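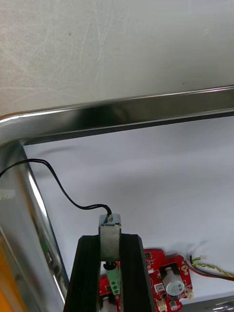
Figure 6.1. Wrist camera view of a red circuit board in the steel tray, with the two fingers of the gripper over its left part.

Chapter 6
Learning to Sort Small Parts from Demonstrations

In Chapter 5 we considered objects which are rigid and have one clear shape. A box has six faces, and a planner can list the ways to hold it. Many objects in a repair shop or a recycling plant are of another kind. A board may have an irregular outline and tall components on one side, and a cable has a different shape each time it is put down. For such objects it is difficult to write the grasp rules by hand, and it is more practical to let a person show the task many times and to train a policy from the recordings.

The present chapter follows one study from its first design to its final table of results. The study was made by Rocío Rivadeneyra and Réka Szalai at the Miltau laboratory, and it is known to students as the Waltaveo study, after the name of the data set. The task is easy to say: take each part out of the tray and put it into the correct bin. The authors collected 539 demonstrations. From these, 364 were used for training and 54 were kept for validation. The rest were removed, mostly for the reason that the operator changed his mind about the bin in the middle of the motion. We will discuss in Section 6.4 if this removal was a good decision, as the reader may have already some doubts.

6.1 The workspace

The workspace was kept simple on purpose. The parts start in a tray at the center of the table and the bins stand at its two sides, so that the arm makes a short motion for every part.

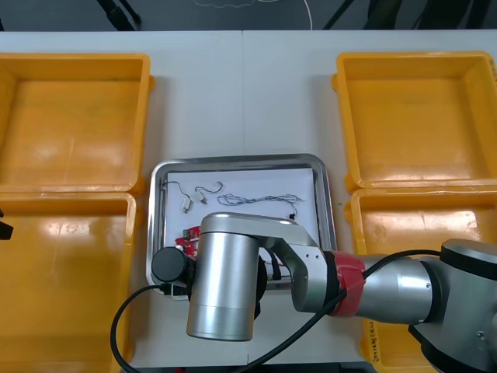 Figure 6.2. The workspace from the fixed camera: steel tray with cables and a circuit board on white paper, and yellow bins at the left and right.

Two kinds of camera views are given to the policy. The fixed view shows where the parts and the bins are, but in it the arm can hide a part of the tray. In Figure 6.2 the board is partially behind the gripper. The wrist view has a much smaller field, and it shows the part near the fingers with more detail. Compare the board in the two figures. Neither view alone was enough in the experiments, and Section 6.3 gives the success rate for each of them.

The polished rim of the tray deserves a remark. It gives bright highlights, and these move in the wrist view when the arm moves. An earlier method by Quintero and Odell, which looks for edges, often took such highlights for thin cables. A learned policy can make the same error if the light in all the demonstrations is equal.

Before reading further, the student should repeat the definition of the action space in Section 5.2, because the same notation is used here without change.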